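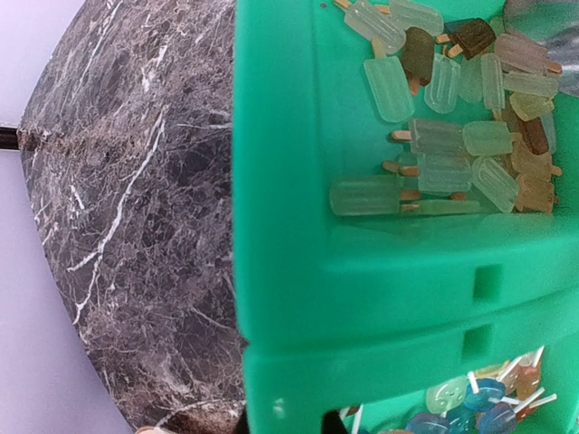
Talks > Robotics track > Speaker notes

Search this site Enter keywords

Schedule Speakers Venue Archive

Scooping candy to a standard: do the rules help?

Open slowly. Ask who in the room has read the Derkby guideline to the end. Wait for hands. I expect few.

My trouble with it is the word "safe." The guideline says a small arm near people is safe if it moves slowly. Slow with what in its fingers? A metal scoop has an edge and a long handle, and the handle can turn in the grip. The speed table covers the bare arm and stops there.

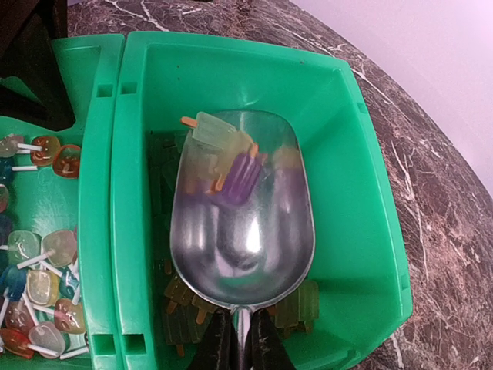 Next, the success rule. Pivbridge asks for 20 clean trials before you may call a task "reliable." Twenty! I wouldn't trust a toaster on that. Wondavlow asks for 400, which sounds better until you read that the team picks which trials count. Say this flatly, don't rant.

What I'd accept: every trial logged, failures kept, tool named, bin contents mixed again between runs. Someone outside the team reads the log.

Then two arms. The Procházka checklist has 5 lines on shared space and all of them assume the arms take turns. Ours don't. Ask what the minimum gap between grippers should be and who gets to set it. I have no number I'd defend. 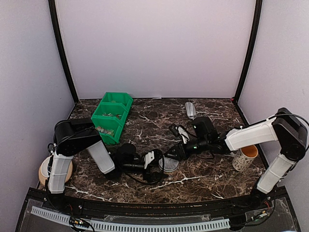
One reader of the draft objected that a strict rule would kill small labs, because 3,000 logged trials on two arms is a month nobody will pay for. Fair point, and I'd concede the number. I won't concede the log.

Skip the certification slide if we're past the half hour. Leave the Derkby speed table up during questions.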